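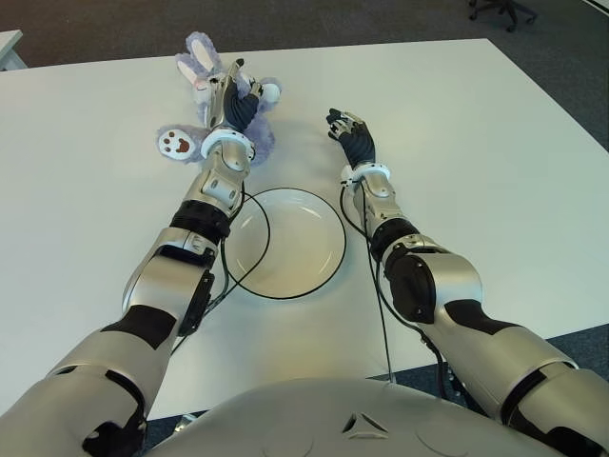

A plush bunny on a white table, held in a robotic hand.

Zaid Nassar keeps the thing from Hastport beach in a bread tin. He lifts the lid, steps back and lets me smell it, and I wish he hadn't.

"Whale vomit," I say, because that is what the town has been calling it since August.

"That's what they'd like it to be," he says. "I'd like it to be that too. I've got a roof to fix."

The lump is gray on the outside and waxy where somebody has gone at it with a knife. Dionysis Sfakianakis found it at low tide while walking his sister's dog, and within a day he had been told it was ambergris, the stuff that forms in the gut of a sperm whale and used to end up in expensive perfume. He was also told it was worth more than his house. The man who told him this, Mohcine Hamdy, sells fishing tackle and has never handled ambergris in his life. He admits it freely.

"I saw a program," Hamdy says when I call him. "It looked just like that. Same color and everything."

Did he mention a price?

"I may have mentioned a price."

Nassar taught chemistry for 20 years and now spends his retirement looking at what people bring him off the beach. He has looked at 38 supposed lumps of ambergris. I ask how many were real and he makes a circle with his thumb and finger.

"Candle wax, mostly. Old cooking fat. Fat goes down the drain, it picks up sand, it rolls around out there and comes back looking very mysterious. One was a piece of soap. You could still read a letter on it."

So what's in the tin? He won't say yet. He has done the hot needle test, in which you heat a needle, press it in and watch what melts and how. People online treat this as proof. Nassar treats it as a way of throwing out the obvious junk.

"All kinds of waxes will melt for you," he says. "Then a fellow films it and says there, you see, black liquid, it's genuine. Black liquid! You can get black liquid out of a tire."

He has cut off a sliver and mailed it to a lab in Kodholm that will run it properly. Sfakianakis didn't want to pay for that. He had already been offered a free test by a buyer called Vevard, which has a website, a phone number that rings out and a page of happy customers who all write in the same style. Vevard wanted the whole lump sent in first.

"The whole lump," Nassar says. "For a test. I told Dionysis, if you mail that away you'll be hearing from them never."

I tried Vevard twice by email. The reply to the second thanked me for my interest in selling.

Not everyone in Hastport is pleased with Nassar's caution. Zakhar Kravets, who rents out cottages behind the dunes, has had a good few weeks. People come with buckets and turn over every stone down to the breakwater. One family drove 98 miles. He thinks the beach deserves a bit of luck and says the old man is spoiling it.

"Who does it hurt?" Kravets asks me. "They walk, they get fresh air, they buy lunch. Maybe they find something. You can't tell me there's nothing out there."

I can't, and I say so. Sperm whales do pass, a long way out, and now and then real ambergris washes up on a coast somewhere. But the story he tells his guests is that a man named Prokopenko found a piece the size of a football here and bought a boat with it. I asked Kravets when this was. Before his time. I asked what the boat was called. He didn't know. Mohcine Ashour, who ran the harbor office until last spring and kept the berth records, says no Prokopenko ever had a boat there.

"There was one who had a bakery," Ashour says. "He got seasick."

Back in the kitchen, Nassar shuts the tin and sets it on the windowsill -- outside, at his wife's request. I ask whether he would be annoyed if the lab proved him wrong.

"How could it? I haven't said anything. I've said I don't know, which everybody around here takes as an insult." He thinks for a bit. "If it's real, fine, I'll shake his hand. But he's already picked out a truck. That's the part I don't like."

Sfakianakis confirms the truck. He has not put any money down. He did spend 20 dollars on a lockable box, but the lump doesn't fit in it, so for now it stays with Nassar.

The lab says the result will be a few more weeks.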